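机器会做家务了吗？

写给八岁到十二岁的读者
作者：Morven Dunbar
2018年3月6日

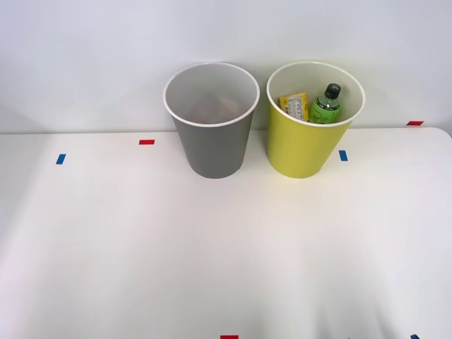 我小时候每天最不喜欢的一件事，是吃完点心以后收拾桌子。包装袋、瓶子、纸团，都要一个一个拿起来，放到对的地方去。我那时候想，等我长大，一定有机器替我做这件事。现在我已经长大很久了，可是我家的桌子还是我自己收拾。

所以这篇文章想回答一个很简单的问题：机器到底会不会做家务？

先说答案：会一点点。有的家务它做得很好，有的家务它做得很慢，还有的家务它完全不会。下面我慢慢讲为什么。

已经会做家务的机器

你家里可能有洗衣机。洗衣机也是一种会自己工作的机器：它自己放水，自己转，自己停。我们平常不叫它机器人，但是它做的确实是家务，而且做得比人省力得多。以前的人洗一家人的衣服，可能要洗整整一天。

洗衣机为什么这么能干？秘密在于它把工作变简单了。衣服都在一个圆桶里面，跑不出去。机器不需要知道哪一件是袜子，哪一件是毛衣，它只要一起转就可以。可是请你想一想，谁把衣服放进去？谁把衣服拿出来，晾好，再叠好？这些事情还是人在做。

扫地的小机器也差不多。它在地上走，碰到椅子就转弯，把灰尘吸进肚子里。它不用认识灰尘，只要走过的地方都吸一遍。但是如果地上有一只袜子，或者一根长长的电线，它就可能被缠住，停在那里等人来帮忙。

把垃圾放进桶里，有多难？

现在说回收拾桌子。假设有两只桶，一只灰色，一只黄色。你吃完了点心，手里有一个小包装袋，要放进其中一只。你大概连想都不用想，手一伸就放好了。

对一台有机械手臂的机器来说，这件事要分成很多步。

第一步是看。机器的眼睛是摄像头。摄像头拍到的东西，在电脑里面只是很多很多带颜色的小点。电脑要从这些小点里面找出来：哪些点是桌子，哪些点是墙，哪些点是桶。桌子是白的，墙也是白的，你一看就知道它们在哪里分开，电脑却要学习很久才能学会。

还有更麻烦的。上面那张照片里，黄色的桶中有一个装着淡绿色饮料的瓶子，盖子是黑的，还有一小包黄色包装的零食。它们露在桶口上面，所以比较容易看见。灰色的桶底下也有一点东西，颜色是粉粉的、米色的，可是很模糊。我看了好几遍，也不能肯定那是什么。连人都说不清楚的东西，机器当然也会糊涂。

第二步是拿。你拿鸡蛋的时候，手会轻轻的；你拿一本厚书的时候，手会用力。没有人每次都告诉你用多大力气，你的手指自己会感觉。很多机器的手没有这么好的感觉。力气太小，瓶子会滑下去；力气太大，纸盒会被压扁。软的包装袋特别讨厌，因为它会变形。你捏左边，右边就鼓起来，下一秒钟它的样子就和刚才不一样了。

透明的塑料也很难。光会穿过去，也会在上面反射，摄像头有时候就弄不清楚瓶子的边在哪里。

第三步是放。手要移动到桶口的正上方，不能碰倒桶，然后松开。听起来容易吧？请你做一个小实验：闭上一只眼睛，伸直手臂，试着把一块橡皮扔进杯子里。你会发现，判断远近变得比较困难。机器也要解决这个远近的问题。有的机器用两个摄像头，像人的两只眼睛一样；有的机器用别的办法来量距离。

桌上的彩色胶带

再看一次那张桌子，你会看到几条短短的胶带，有红色的，也有蓝色的。它们看上去是一对一对贴着的，好像在标记位置。

标记位置对机器学习很有用。比如今天把桶放在这里练习，明天想再练习同样的事情，就要能放回同一个地方。如果每次都差很多，人就很难知道机器是进步了，还是只是这一次运气好。你在学校上体育课，跳远要从同一条线开始跳，也是这个道理。

不过家里没有胶带。你妈妈不会在厨房地上贴一条线，说垃圾桶必须永远放在这里。今天桶在门后边，明天可能被弟弟踢到桌子底下。一台真的能在家里工作的机器，必须在桶换了地方以后也能找到它。

机器怎么学习？

以前的机器只会按照人写好的步骤做：向左走，向下走，夹住，向上走。如果东西不在原来的地方，它就夹住空气。它自己不知道失败了，还会认真地把空气放进桶里。

现在有一种办法，是让人先做给机器看。人控制着机器的手臂，把一件事做一次，再做一次，也许做100次，也许更多。每一次，电脑都记下看到了什么，手臂怎么动。然后电脑从里面找规律。这有一点像你学写字，先看老师写，再自己描，最后自己写。

但是你和机器有一个很大的不同。你学会把苹果放进篮子以后，不用再学怎么把梨放进篮子。机器可能需要重新练习。它学会了拿绿瓶子，换成一个蓝杯子，就可能不会了。怎么样让机器学会一件事，又能用到别的事情上，是科学家现在很努力研究的题目。

商店和工厂里呢？

我去年十二月参观过一间仓库，是一家叫Skellska的公司在Skirkgate的仓库。那里有会走路的架子，准确地说，是架子下面有扁扁的小车，把架子背起来送到工人面前。小车走得又快又准，从来不撞在一起。

可是到了最后一步，把一件商品从架子上拿下来，放进纸箱，还是人来做。带我参观的人说，仓库里有洋娃娃，有电池，有装在软袋子里的毛巾，样子都不同，人的手最合适。

她还给我看了一只叫Pendetti的机械手，他们正在试用。我在那里看它工作了5分钟。它一共拿起11件东西，掉了4件。我旁边的一位工人在同样的时间里装好了好几个大箱子，还和我聊了天。

工厂的情况又不一样。工厂里的零件每一个都一样，位置也一样，灯光也不会变。所以在工厂里，机械手臂已经工作很多年了，拧螺丝、喷油漆都很好。你看，难的地方常常在于东西会变来变去。家里正好是变化最多的地方。

你可以自己试一试

找一个朋友，一个人当机器，一个人当程序员。当机器的人戴上厚手套，闭上眼睛。程序员只能用嘴说话，指挥机器把桌上的一个空瓶子放进桶里。可以说“向前一点”“手张开”“停”，不可以说“你去拿瓶子”，因为机器还不懂什么叫瓶子。

要用空的塑料瓶，不要用玻璃的。做完以后两个人交换。

我和我的侄子Kerr玩过这个游戏。他当程序员的时候忘记说“手张开”，我就用拳头把瓶子推到地上去了。他笑得很厉害，然后又重新说了一遍，这一次多说了三句话。

那么，什么时候机器能替我收拾桌子呢？我问过几个研究机器的人，他们的回答都不一样，有的说很快，有的说要等很长时间。我自己觉得，可能先有一台只会收瓶子的机器，再有一台会收瓶子和盘子的机器，一点一点来。在那以前，吃完点心，还是请你把包装袋放进桶里吧。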